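Trelurbridge Seed Swap: Your Questions

Do I have to bring seeds to take some home?
Nope! Come empty-handed your first time and just bring a few packets next year. We love new growers.

How do I label what I bring?
Plant name, year saved, and anything fun you know about it. Lucyna Piątek's note on her climbing beans ran to 2 pages and we read every word!

Can I bring store-bought packets?
Sure, opened or not, as long as they're under three years old.

When is the next one?
August, in the Ustitley hall, doors at 8. Get there early if you want tomatoes (they go fast, especially the striped ones).

What if my squash crossed with something?
Bring it anyway and write "surprise" on the envelope. Some of us plant those first. 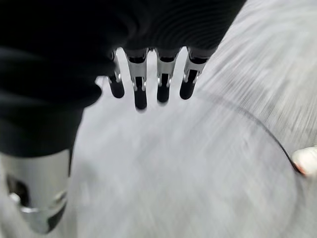 Mystery squash seeds go in the blue tin by the door, so please keep them out of the main trays.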